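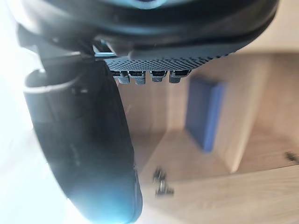 Thursday, after lunch

Well, I've done it. I've told Tala Chidiac I'll take the evening beginners through to the end of term, and now I've got a stomach full of butterflies and a cheese roll. She rang just as I was marking, and she has that way of asking so that you've said yes before the kettle's boiled. So it's my own group in the mornings, same as ever, plus the beginners, who are on unit 7 and by all accounts have been stuck there since August!

I went in last night to watch them before I took them on. Lovely bunch. Afaf Hamdan was teaching, and she did the thing with the shopping lists where everyone has to find the person whose list matches theirs, and the noise was terrific. But then she asked them to write down what they'd said, and the whole room went quiet. Heads down, pens not moving. They can talk for ages about onions and bus fares, and then you give them a line to fill in and it's as if they'd never met the word "some". I know that feeling, I was just the same with Arabic — I could buy anything in the market and I couldn't have written the sign over the stall.

So I've been thinking about the workbook all morning. The course is the Tundum one, which I quite like for speaking, but the workbook goes off on its own. Unit 7 in the class book is food and prices, and unit 7 in the workbook is half about holidays. Why? The listening at the back is good though, I'll keep that. There's a man ordering soup who changes his mind over and over and it always gets a laugh. 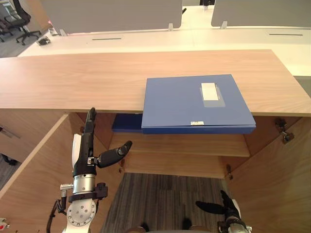 My plan is to make a homework sheet for each lesson, just one side of paper, and have them keep the lot together so they can look back and see how far they've come. Ten minutes' work at the kitchen table, no more. Gap-fill at the top, then a few questions about themselves, then one thing to write freely, even if it's only a line. I want a master set as well, so that if I'm off with a cold somebody else can pick it up. The blue file box would do nicely for that, the one lying flat with the blank card in the label holder. I keep going to write "Beginners" on it and then thinking it sounds a bit rude. "Evening group", perhaps. The navy file on the shelf underneath looks smarter but I fancy the lighter blue.

I did have a look at what Ranex charge for a ready-made pack, and it's 94 pounds for the teacher's copy, and you still have to do your own photocopying. No thank you! Mahasneh do a cheaper one but it's all crosswords. I like a crossword as much as anybody, only I've never seen one get a person to write a sentence.
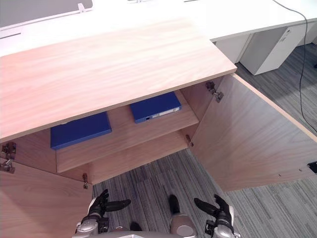
Evening

First sheet finished, and then finished again, as I'd put "much" and "many" in the gap-fill when they haven't had "many" yet. I tried it out loud on myself in the kitchen and it took eight minutes, so call it fifteen for them. Question four is "What did you eat yesterday?" and I've left plenty of room under it. Afaf says they'll draw pictures in the space. Let them, so long as there's a word beside each one.

She's lending me her Hukau grammar as well, the fat old one, and she's marked page 143 for me, where there's a chart of countable and uncountable nouns that she swears by. I had a quick look when she held it up and it made my eyes swim. I might copy out the top bit by hand and leave the rest.

Must ask Tala about paper. Must also find my good stapler. Bed now, I've got the early class tomorrow and it's the past simple again.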